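I've been shipping handmade soap out of my spare bedroom long enough to have opinions on cardboard, which is a sentence that would have made my younger self very sad. Anyway! A few months back my old box supplier dropped the flat size I used for gift sets, and after a lot of grumbling I ordered a bundle of the plain brown folding mailers from Herside. I've gone through almost all of them now, so I feel ready to talk.

First, the price. I paid $110 for the bundle with shipping, and yes, I winced. My friend Yao-tsung Shih sells tea from home and swears by the Cutcombe ones, and those do come in cheaper. But I tried a few of his and the board felt thin to me, and the corners went soft if you looked at them wrong. The Herside box feels stiff when you pick it up flat, and the creases are pressed deep enough that the panels fold where they're supposed to (mostly — more on that in a minute).

They arrive flat, tied in stacks, and I keep them behind the door. No logo, no cute message inside the lid, just kraft brown. I like that a lot. My stamp shows up nicely on it, and the ink doesn't bleed much as long as I don't overload the pad.

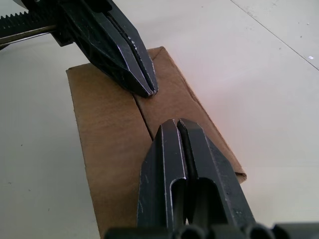

Plain kraft board, with one folded panel angled up off the table.

OK, the folding. The first 2 boxes I made were a mess. I folded the side panels before the front one and ended up with a lid that sat crooked, and then I did it again because apparently I don't learn. There's no instruction sheet in the bundle, and I think there should be! Once I got the order down it went quickly, and on a good Tuesday evening I can make up 14 of them while half watching a show.

My real complaint is the tuck flap. It's snug, and on dry winter days I've had the outer layer crack a little along the crease when I bent it back too fast. It held, but it looked tired, and I don't love sending that to somebody as a birthday present. Going slowly helps. So does running a thumb along the fold before you bend it all the way.

As for the mail, I've had 8 customers send me pictures of their boxes on arrival (soap people are the best people) and only one had a crushed corner. I still put a strip of paper tape over the flap. I don't trust a tab by itself on a cross-country trip.

Would I buy them again? Yep, the next bundle is already in my cart. Four stars from me, and I'd go to five if they'd loosen up that flap a hair and sell a smaller bundle for those of us working out of a bedroom.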